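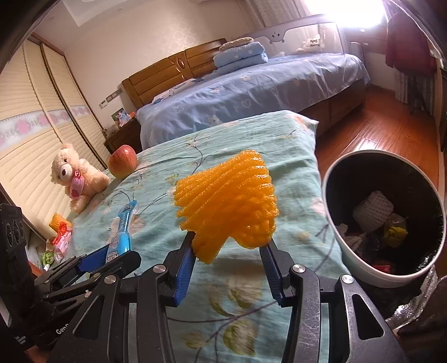 ## 4. Setting up your first bedtime story

You've paired the Multosard with your phone and it has a full charge, so now comes the fun part! Setup takes a couple of minutes, and once the first story is loaded you'll be able to add new ones with your eyes half shut (handy, given the hour most of us do it).

1. Turn the volume wheel all the way down. The welcome chime is cheerful and quite loud.
2. Hold the moon button until the ring glows amber, then let go.
3. Open the Khondokar app and tap **Library**. There are 551 stories in there, and you can sort them by length, age or mood. We love the "slow and sleepy" list – start there if you're stuck.
4. Pick a story and tap **Send to player**. The ring blinks while the story copies across.
5. When the ring stays amber, press the moon button once to play.

**Note:** Longer stories can take around 2 minutes to copy. You can send several in a row and they'll line up by themselves.

### 4.1 Choosing a spot

Put the player on a shelf or nightstand, speaker facing the room. Low furniture works beautifully, and a bookcase across from the bed gives a lovely soft sound that seems to come from everywhere.

**Caution:** Don't run the player under a pillow or blanket. Keep the charging cable out of a small child's reach, and unplug it before you leave the room.

### 4.2 Sleep timer

1. Press and hold the moon button while a story is playing.
2. Turn the wheel to set the time. Each click adds five minutes.
3. Let go. The story will fade out gently over the last minute.

If you'd like the story to finish no matter what, turn on **Play to the end** in the app. Great for kids who wake up the second it goes quiet!

### 4.3 Recording your own

You can record up to 600 minutes in your own voice, or a grandparent's, or the whole family taking parts. Sit close to the phone, tap the red dot and read. Page turns sound wonderful, so leave them in.

If the ring turns red and the app shows code 1571, the player's storage is full. Delete a story or two under **My player**, then send the new one again.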